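Sorting Snacks and Small Packages at Home: Which Kind of Box Works Best?

Project report, Home and Consumer Studies, second year
Group Karketti: Samran Khunthong and Valentin Zürcher

1. Why we chose this topic

In our course we had to choose one small problem from daily life and study it with simple methods. Many students in our building buy snacks in single packets. After shopping, the packets go in a bag, the bag goes under the desk, and after two weeks there is a mix of full packets, empty packets and cables. I know this problem well from my own room. Valentin has the same problem, but in his case it is tea and instant soup.

We wanted to know if the type of container changes how quickly people can put small packages away and how easily they can find one again. Our teacher asked us to keep the question narrow, so we did not study nutrition, price or waste. We only studied the putting away and the finding.

The report is written mostly by me (Samran). Valentin made the tables and checked the calculations. English is the second language for both of us and we thank our tutor at the writing center, who corrected the first version of sections 1 to 3.

2. What other people have written

There is a lot of advice about home storage on the internet, but not much of it says how it was tested. Most pages recommend clear boxes with labels. Some recommend drawers with dividers. We read two older student reports from our own department. The first one, called the Asgate report after the dormitory where it was made, compared kitchen shelves with and without baskets. The authors found that people liked the baskets, but they forgot what was at the back. The second one was about medicine cabinets and it was less useful for us, although we borrowed the idea of the "finding task" from it.

We noticed that both reports used a kitchen. Students in our building have only a shared kitchen, and snacks are normally kept in the bedroom. For this reason we decided to work in a bedroom, with the bed as the sorting place. Many people we asked said that they sort things on the bed, because the desk is full.

3. Method

3.1 Containers

We compared three kinds of container:

Open boxes. These have low walls and no lid during the test, so a person can look in from above.
Closed boxes. These have a lid which must be lifted each time.
A soft fabric bag with one large opening.

The open boxes and the closed boxes were bought in the same shop, Elell, near the tram stop. The fabric bag was mine.

3.2 Packages

We used 77 small packages in total. They were snack packets, wrapped sweets, tea and a few items that are not food, such as tissues. We included these because in a real room the food is never alone. Some packets were soft and full of air, some were flat, and some were hard. We did not open any of them before the end of the project.

3.3 Tasks

Each person did two tasks with each kind of container.

Putting away: all packages lie on the bed. The person puts them in the containers in any order and with any system. The time stops when the bed is clear.

Finding: we read the name of one package aloud. The person finds it and lays it on the bed. We repeated this with different packages, and the person rested between the rounds.

We did the tests in the evening, usually after 7 p.m., when our neighbors were at home. The order of the containers was changed from person to person, so that nobody always had the same container last.

3.4 What we wrote down

For every round we wrote the time, the number of packages that fell or had to be moved again, and a short comment from the person. In the whole project we collected 197 rounds. Two rounds were removed from the results. In one of them the phone with the timer rang, and in the other a person answered the door.

4. Results

4.1 Putting away

The fabric bag was the fastest container for putting away. This was no surprise, as a person can push many packets in at once with both arms. The open boxes were second and the closed boxes were last. The difference between the open and closed boxes was smaller than we expected. Several people took off all the lids at the start and put them back only at the end, so for most of the time they were really working with open boxes.

We also saw that people work in different styles. One group took the nearest packet and then decided where it should go. The other group first made piles on the bed and moved a whole pile at the end. The second group was slower at the beginning, but they moved fewer packages again.

4.2 Finding

In the finding task the order was different. The open boxes were clearly the best. The closed boxes came next, and the bag was the slowest. With the bag, many people gave up looking and emptied it on the bed. We allowed this, but the emptying was counted in the time.

Color helped more than words. A packet with a strong color was usually found before the person had read anything on it. Packages with a clear or silver wrapper took longer, especially when only the side with the barcode was turned up. Some of our packets had Chinese writing, which not all participants can read. They told us they remembered these packets by the color or by the shape of the large characters.

4.3 Soft packets

Soft packets with air inside made the most trouble. They do not stand, they slide over the flat ones, and they fill a box before it is really full. If they are pressed down, they come up again. Our neighbor in room 12 wrote in her comment that "the chips are the boss of the box", and we agree with her.

The best way we found was to put the flat and hard items in first, against one wall of the box, and to lay the soft ones in last. When a soft packet is held by its two sides and lowered from above, the things already in the box stay in their place. When it is dropped from one corner, it often pushes something over.

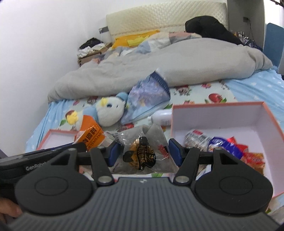

We tried this order again with the closed boxes and there it worked less well. The lid pushes on the soft packets, and one or two of them must then be moved to another box. With the bag the order made no difference that we could measure.

4.4 Comments from the participants

Most people said they would choose the open boxes for their own room. A few preferred the closed ones because of dust and because "I eat less if I do not see it." We did not test this, but it would be an interesting subject for a different group. One person wanted to keep the bag, and said she would simply empty it every time.

5. Discussion

We think the main point is the difference between putting away and finding. If a person only thinks about cleaning the room quickly, the bag is good. But the time that is saved in the evening is lost again the next day. In our tests the finding was repeated many times and the putting away only once per container, and this is also closer to real life, where people shop on Thursday and look for a snack on every other day.

There are weak points in our work. The participants were all students from one building, and many of them know us, so they may have tried harder than normal. The bed is also not the same as a table. It is soft, and when a person leans on it the boxes tip a little. We did not correct for this. Also, our three kinds of container did not have exactly the same volume. The bag was a bit larger than the boxes, and this maybe gave it an advantage in the first task.

Valentin thinks that we should have tested labels too. I was against it, because then every person must follow our system and not their own. We still do not agree on this point and we leave it open.

6. Cost

The department gives each group a small budget. We spent most of it on the boxes. The packages were paid by ourselves and shared between the participants after the last test. Kulkarni, the print shop on campus, printed our forms without charge. We ordered too many forms, and the rest is in the cupboard of the seminar room if another group wants to use the back side.

7. What we would do next

If we had more time, we would repeat the finding task after one week, without telling the people before. We would also like to use boxes in two sizes together, a small one for hard items and a large one for the soft packets. From a few free trials in May we have the feeling that this works well, but we did not measure the times carefully enough to put them in the tables.

The tables with all times are in Appendix A and the form for the participants is in Appendix B. The list of packages is kept by Valentin and can be sent on request.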